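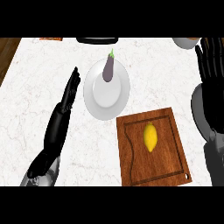 Sim success for "put the lemon on the plate" and nothing close to it once I touch the layout

My policy scores 67% over 400 rollouts in the stock kitchen task, and I don't trust the number. It was trained on 2000 demos from the Trekov set with both arms active. In the start state I'm using, the plate already has an eggplant on it and the lemon is over on the cutting board, so the policy should have to read the instruction to know which one to move. When I swap the two, it still reaches for the board. Is this a language problem or a vision problem? Forer says the checkpoint is "language grounded" but I can't find a test that shows it.

Posted by purkberg_lab, 25 Jul 2025

Rostyslav Karpenko
Could be neither. My guess is it memorized a reach. Blank the instruction and rerun the same seeds. If the score barely moves, the text encoder is along for the ride. Then keep the text and shift the board a few centimeters. I'd also check how success is scored, as some of these tasks only test the distance from object to plate center and will pass a lemon that is still in the hand. Save the failures by seed, or you'll be arguing over averages.

Foley
just add more demos, worked for me

Rostyslav Karpenko
Worked on which layout? If the new demos all have the lemon on the board too, you've trained the same reach harder.

tmk_sim
Try 3 camera offsets before you blame language. Ours fell apart on the first one. We never did get a straight answer on what the training cameras were.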